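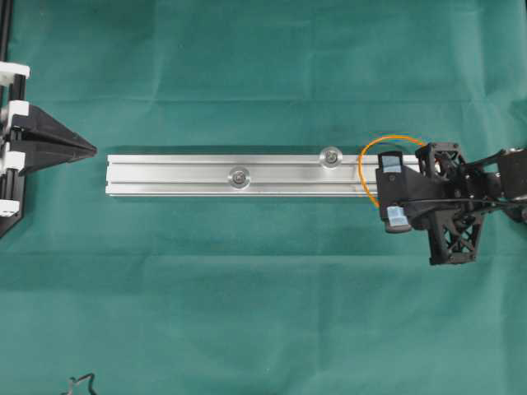 Kokgate has released a new version of Benach, its motion planning software for robot arms, with a planner that treats loose cables as part of the arm. The update went out to customers on Wednesday and is free for anyone with a current license.

Most planners check the solid parts of an arm against the solid parts of a work cell. Cables on the outside of the arm are usually handled by adding a fixed margin around the wrist, which makes the robot keep its distance from everything on that side. Benach now keeps a running estimate of where each cable hangs, based on the joint positions and the cable's length and stiffness, and checks that estimate along with the rest of the arm.

"With a fixed margin you either give up a lot of the workspace or you catch a cable on something," said Young-sook Son, who leads planning work at Kokgate. "We had customers doing both in the same week."

The company tested the planner on a set of 1544 recorded moves, most of them short approaches to framing rails and fasteners. The old version refused 44 of the moves as unreachable. The new one found a path for 26 of those, and the rest were left for an operator to teach by hand. Planning takes longer when the cable check is on, Son said, and it can be switched off for single moves in the job file.
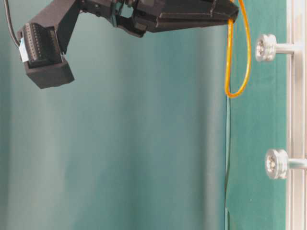
A black gripper with an orange cable looped over its fingertip, next to an aluminum frame with two knobs.

Users have to enter each cable once, giving its two fixing points and its length. A setup screen then asks for a handful of arm poses and compares the estimated sag with what the cell camera sees. If the two disagree by too much, the software falls back to the old margin and writes a warning to the log. Thin black cables against a black arm are still hard for the camera step, according to the release notes, and the company suggests entering those by hand.

The release also changes how Benach deals with a part already in the gripper. A held rail or profile is now added to the collision model as soon as the grip is confirmed – earlier versions waited for the next planning call, so the first move after a pick could be planned without it.

Comgate, which sells the software together with its own cell controllers, said it will ship the new version on all units from October. Older controllers need a memory upgrade before the cable check can run. Existing job files load without changes, but paths saved in the previous format have to be planned again.

Gatchalian, the logging tool that comes with Benach, gets a smaller update. It now stores up to 3000 planning attempts per cell and can sort them by the part of the arm that caused a path to be refused, cables included.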